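Utik Desk Supplies: Notes on the Set

Utik is a small image set of packing supplies on a white tabletop: tape, shallow cardboard trays, markers, labels. It was put together by Jong-dae Yoon and Ok-hee Shim.

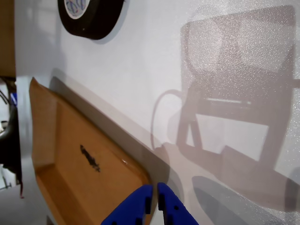

Contents

The set has 713 images in 17 folders, one folder per layout. A layout is a fixed group of items, moved and turned between shots. Most folders hold a tray and one or two other things.

Items

Tape: black rolls on a white cardboard core with blue printing. The rolls are often only partly in view. Label these as tape anyway.

Trays: shallow, orange-brown cardboard with folded sidewalls. Some have black marker scribbles on the floor of the tray. The scribbles are not text and have no label of their own. Small scuffs are also left unlabeled.

Markers and labels: folders 9 to 17 only.

Labels

Each image has a plain text file with the same name. One line per item: name, position, visible or partly visible. For trays, the outline follows the outside of the rim — earlier files used the inner floor, and those were redone in April.

Shadows are never labeled. They can be large, and they often run next to a tray, so check that the outline stops at the cardboard.

Known problems

Folder 6 has 400 as the first file number instead of 100. The order is still right.
Two text files in folder 12 say "box" where they should say "tray."

Changes

Send corrections to Ok-hee Shim with the folder and file number. Jong-dae Yoon keeps the item list.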